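Les serrures qu'on n'ouvre plus à la main

Reportage. Anell, quartier de la gare. Huit heures du matin, rideau de fer à moitié levé, café dans un gobelet.

Ryota Kawaguchi ne vend pas de clés. Il en a fait, longtemps, des milliers, la fraiseuse est encore là, sous une bâche. Maintenant il répare des casiers. Casiers de piscine, de lycée, de bibliothèque, ceux des halls d'immeuble où l'on récupère ses colis à minuit. Un marché minuscule il y a quinze ans. Aujourd'hui il refuse du monde.

« Les gens pensent informatique. Ils m'appellent et me disent que c'est le logiciel. Neuf fois sur dix c'est un ressort. »

Le principe tient en une phrase : une bobine, un courant, un petit piston qui recule et libère le pêne. Rien de neuf là-dedans, les sonnettes marchaient déjà comme ça. Sauf qu'une sonnette, on lui pardonne. Un casier fermé sur un manteau et un passeport, non.

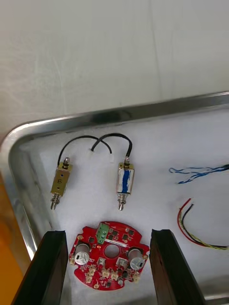 À la piscine d'Alldale, l'hiver dernier, toute une rangée est restée bloquée un soir de compétition. Des nageurs en serviette dans le couloir, le gardien au téléphone. Kawaguchi est arrivé à 20 heures avec sa mallette. Verdict : le chlore. L'air humide des vestiaires attaque les pistons, ça gratte, ça coince, un jour ça ne part plus. Il a tout démonté, il est rentré à l'aube.

Depuis, la ville a signé un contrat d'entretien. Deux passages par an, avril et octobre. Pas cher, dit la mairie. Pas assez, dit l'intéressé.

Car le problème est là, et personne n'aime en parler dans les réunions budgétaires : on achète du neuf avec la subvention, on n'a pas de ligne pour l'entretien. À Furukawa, petite commune à une demi-heure de route, la médiathèque a installé son mur de retrait en libre-service. Inauguration, ruban, discours. Un an plus tard, douze portes condamnées au scotch. Le fabricant proposait de changer le bloc complet. Environ 2 000 euros, hors pose. La pièce en panne en valait 8.

C'est Noboru Wada qui raconte l'affaire, il dirige la médiathèque et il en rit, un peu jaune. « On m'a répondu que la pièce seule n'était pas au catalogue. Pas au catalogue ! Je l'avais dans la main. »

Il a fini par trouver Kawaguchi dans l'annuaire. L'annuaire papier, précise-t-il.

Il y a bien une solution de secours, sur le papier toujours. Chez Clanov, installateur local qui équipe les résidences étudiantes, on pose désormais un déverouillage manuel derrière chaque colonne, une tirette, un cable, point. Surcoût modeste. Les architectes n'en veulent pas, à cause de la trappe de visite qui casse la ligne de la façade. Discussions sans fin sur les chantiers. La tirette gagne une fois sur deux.

Et la réglementation ? Floue. Les normes parlent d'effraction, de coupe-feu, d'accessibilité. Du type coincé dehors avec les cheveux mouillés, presque rien. 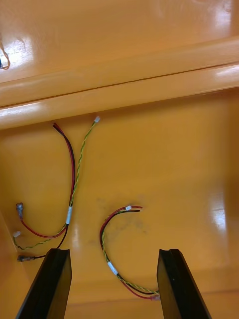

Reste la question de la relève. Kawaguchi a eu deux apprentis en 20 ans. Le premier est parti dans l'alarme, mieux payé. La seconde est restée, elle tient l'atelier l'après-midi et elle a imposé une chose toute bête : un cahier. Date, lieu, modèle, ce qui a lâché. Avant, tout était dans la tête du patron, c'est à dire nulle part dès qu'il prenait une semaine de congé.

On feuillette. Beaucoup de piscines. Une salle d'escalade. Un théatre où le casier 12 revient trois fois, toujours au printemps, on ignore pourquoi. Kawaguchi soupçonne la machine à fumée.

Le téléphone sonne, c'est un lycée. Il écoute, il dit ressort, il raccroche, il cherche ses clés de voiture. Elles sont dans la poche de l'autre veste.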